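Office Furniture Reuse Program Sets Out Rules for Desks, Chairs and Screens

ENWOOD, July 2024 -- Skonudel, the office clearance and refit firm, has opened its reuse program to small businesses in Enwood after a trial that began in March with 11 local offices. Under the program, a company that is moving or changing its layout can have its desks, task chairs and monitors checked on site, and then either put back into use or passed on to another tenant.

Until now the firm took on only clearances of 100 pieces or more. The new minimum is four pieces, which Skonudel says will bring in shared offices and single-room firms that had been sending usable chairs to the dump.

Most of the work is with two kinds of item. One is the mesh-back chair on casters, found in nearly every office the firm visits. The other is the screen, often left on a desk after the person who used it has moved to a laptop.
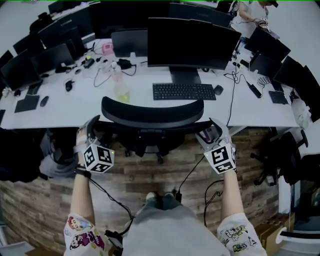

Chairs are looked at first. Staff check that the backrest is firm, that the armrests do not wobble and that the base rolls evenly on a hard floor. A chair with a worn caster is kept, as the part is cheap and takes a few minutes to change. A chair with torn mesh is set aside for parts.

"People think a chair is finished when it starts to squeak," said Bonifacio Montes, who runs the program for Skonudel. "Usually it needs a bolt tightened. We had 53 chairs come through in the trial and most of them went back to work."

Desks take longer. Straight desks are easy to place, Montes said, but long curved ones are built for a particular room and often will not fit through the door of the next one without being taken apart. The firm now asks for the width of the doorways and the elevator before it gives a price. It also asks that legs be left on until its own crew arrives.

Owners are asked to do some of the sorting themselves before a visit. Keyboards and mice should stay with the desk they were found on. Power adapters should be matched to their screens and labeled with tape -- a monitor without its adapter is much harder to pass along. Drink bottles, bags and personal items should be cleared from the desktop, and cables lifted off the floor where people will be walking.

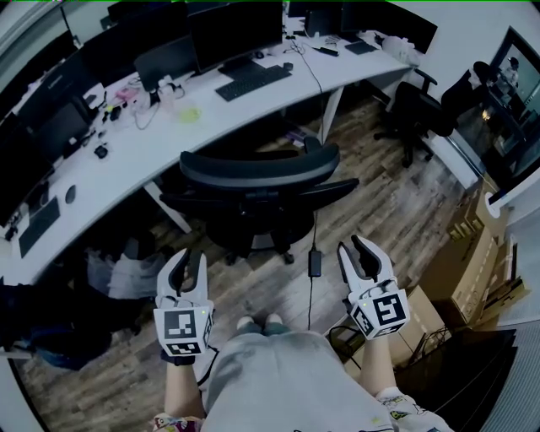 The cost of a visit depends on the size of the office and the floor it is on. Firms that take used pieces in exchange for their own pay only for transport. Hailu, a bookkeeping office that took part in the trial, traded a row of small desks for one large shared one and kept all of its chairs.

Onine, which rents out shared workspace, has also signed up and will offer the service to its tenants when their leases end. Montes said he expects most of the early requests to come from there.

Skonudel does not take printers, refrigerators or upholstered sofas. Requests can be made at its Enwood counter or by phone, and the firm asks for two weeks' notice before a move-out date.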